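Filed under: Work & Automation / Long Reads

4. What changed on the sorting floor

I should say first how I came to be at Plalia at all. Rohani Pangaribuan and I had been talking to returns staff in Lumthorpe for most of July, and everybody kept telling us the same thing (usually over a biscuit): the odd items were the job. Boxed kettles sort themselves. It's the loose ornaments, the things with no label and no obvious right way up, that eat the afternoon! So when the Parkville depot began rehearsing its odd-item table in simulation before changing anyone's shifts, we asked if we could sit with the people doing it, and they very kindly said yes.

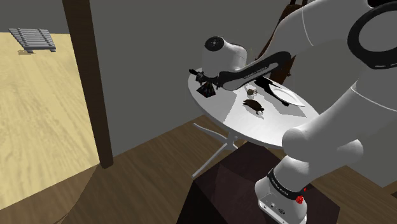 Figure 4. Rehearsing the odd-item table in simulation: the arm over the round table (first view) and a close view at the gripper (second view).

The depot handled 339 odd items in the weeks we were there, and before the rehearsals nine people shared them out by habit. Amr Benmoussa took anything fragile, Rocío Lozano took anything she called "knobbly", and the rest went to whoever had a free hand. None of this was written down. Once the simulation team started asking how you'd pick up this or that, it had to be, and I was surprised by how much people enjoyed it. Rocío filled a whole notebook. She told me she'd been doing the job for years and had never been asked which way she turned her wrist.

It wasn't all cheerful, mind you. Amr worried (and told the managers so) that once his tricks were in the notebook his hours would go with them. His shifts did stay the same while we were visiting, but he now spends part of each one watching a screen and marking grips as sensible or daft, and he misses having his hands full.

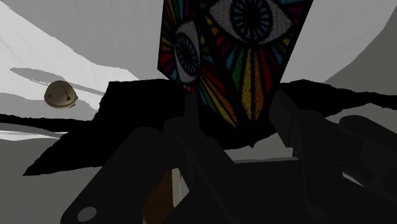
Job titles lagged well behind all this. Amr and Rocío were both still down as "sorters", although by our last visit they were closer to teachers, and the pay grade had no line for that. Their marking needed real judgement too. Take the close view in Figure 4, where the two dark fingers have a brown object in the narrow gap between them, with a little round metallic thing like a jingle bell over to the left. Rocío's notes treat small round things as a class of their own, "will roll, go gently", and she wanted that knowledge paid for. I think she has a point.

Comments

Anisa Teoh: We had the same row about grades at our place. Did Amr get his title changed in the end?

Santoso_nights: More on the notebook please, I'd read a whole paper on "knobbly".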